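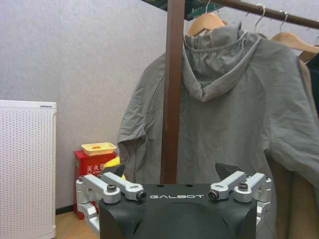

LARNEL, December – The Larnel electric utility will move 800 households in the Dadell district to a time-of-day rate this winter, replacing the single flat price that has applied there since the district was connected. The change takes effect with the first meter reading of the new year and runs for two heating seasons.

Under the new schedule, power drawn between 4 p.m. and 9 p.m. is billed at the peak price. The overnight price, the lowest of the three, applies from 11 p.m. to 6 a.m. All other hours fall under a standard price set slightly below the present flat one. The fixed monthly charge stays the same.

The utility picked Dadell for the first stage on technical grounds. The district is fed from the Nguyen Street substation, where one of the two transformers is near the end of its rated life and runs close to its limit on cold evenings. Electric heating, cooking and water heating overlap there for a few hours after work, and the load drops off sharply by late evening. Moving part of the water heating to the overnight period would lower the evening peak enough to put off replacing the transformer, according to the rate filing.

"The energy used over a day hardly changes. The hour it is used in does," said Luana Conceição, who heads rate planning at the utility. "A tank heater with a timer is the easiest load to move. Cooking is the hardest, and we have assumed no shift in cooking at all."

Homes in the first stage already have interval meters, supplied by Brornent, which record use every 15 minutes and send the readings once a day. No visit is needed for the switch. In homes where the meter sits in a basement with poor reception, readings are stored and sent when a connection is available, and billing is adjusted on the following statement.
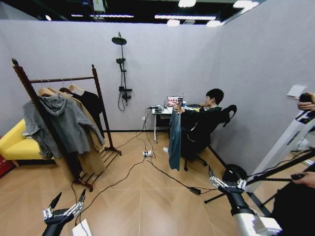 Customers with electric water heaters can ask for a timer at no charge. The utility has ordered 300 of them, and they will be fitted in the order requests come in. Heaters with a tank smaller than 100 liters are excluded, as they may run out of hot water before the overnight period begins. Tankless heaters cannot be timed and are also left out.

The filing includes a bill guarantee for the first heating season. If a household pays more under the new schedule than it would have paid at the flat price, the difference is credited in the spring. The guarantee ends after that season. A household may go back to the flat price once, by written request, and the change is made at the next reading.

Tenants whose electricity is included in the rent will not see a change on their own account, and landlords are asked to post the new hours in the building. Small shops on the same feeder remain on the commercial rate, which has had a peak charge for several years.

Seul-gi Lim, an engineer who reviewed the filing for the Dadell residents' association, said the evening period was reasonable but the gap between the peak and standard prices was on the wide side for homes with baseboard heating. Those homes have little to shift, she said, and lowering the thermostat at 4 p.m. only moves discomfort into the evening. Her written comments ask for a separate schedule for roughly 200 apartments that have no other source of heat.

The utility has not accepted that request. Conceição said the load data for those buildings would be looked at separately after the first season – a reduced peak price remains possible for the second. Preheating in the early afternoon, at the standard price, gives some relief in the newer buildings, where insulation is better. It does little in the older row along the river.

Daily use by price period will be shown on the customer page starting with the first bill. Printed statements will carry monthly totals for each period. Requests for a timer can be made by phone or at the service counter, open from 9 a.m. to 3 p.m.

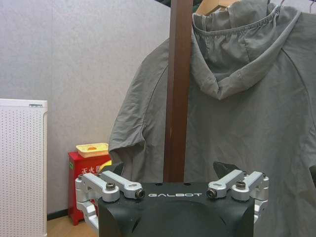
The GALBOT name in white on a black gripper body, with silver linkages on both sides.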